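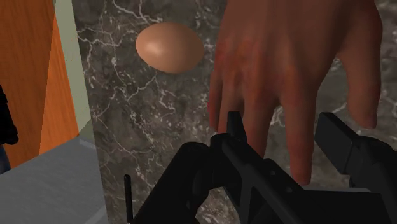
Budgeting for handover trials

Budgeting for handover trials – the planning stage before a lab or workshop buys a gripper arm that will work close to people's hands. Usually split in two: simulation first, hardware after. Simulated set-ups tend to be kitchen-like, a brown egg on a dark marble worktop, say, with a rendered hand and a black two-fingered gripper reaching into the same small space.

Costs

Software seats, computer time, staff hours. The Rumum plan (drawn up by Lenuța Ursu) puts 20 per cent of the total into simulation and holds back 15 per cent for spares. Fingertip pads wear out quickest and are often left off the first order. Delivery on the Jorno arm is quoted at 8 weeks, longer if ordered in July.

Hire or buy

Disputed. Tien-fu Poon's rule – hire for anything under 50 working days, buy above that. Critics say it leaves out training and insurence, both of wich fall due either way.

See also

Gripper maintenance
Equipment leasing
Safety assessment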